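Slipping grip on the Stulley: your questions

I look after the Stulley hand grippers for our Plesstead recordings, and after April I kept getting the same emails. So I've put the answers in one place!

What went wrong?

The fingers let go. You'd squeeze, lift, start to carry, and whatever you had would slide down and out. Out of 2,177 recordings, 65 had a drop in them, and nearly all came from one gripper.

Was it the finger pads?

That was my first guess too, and I swapped the blue pads twice (sorry, Magdolna Balogh, who had to order them). Same drops. The fault was a worn pin in the trigger linkage - it let the jaws relax a hair once your hand got tired.

Did anyone get hurt?

No, but I did pinch a knuckle testing it. Keep your free hand away from the jaws while you squeeze, please.

How do I check mine?

Pick up something light, then something heavier, and hold each for a slow count of 4. I like a drink carton because the paper sides show me if I'm squeezing too hard (250 ml is a nice size). Get it upright between both pads, and if it creeps, stop using the gripper.

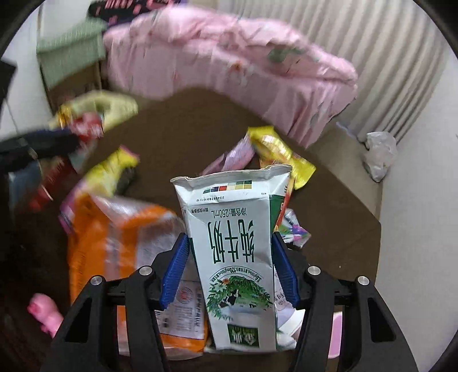 Can I keep recording with a bad one?

Nope. Tag it and drop it in the Quansah bin. I'll fit the new pin, which takes me maybe ten minutes if I can find my glasses.

Will the new pin wear out too?

Probably, someday. Grirkalen's sheet says to look at it every 300 hours, so I'm doing that now and writing it on the case.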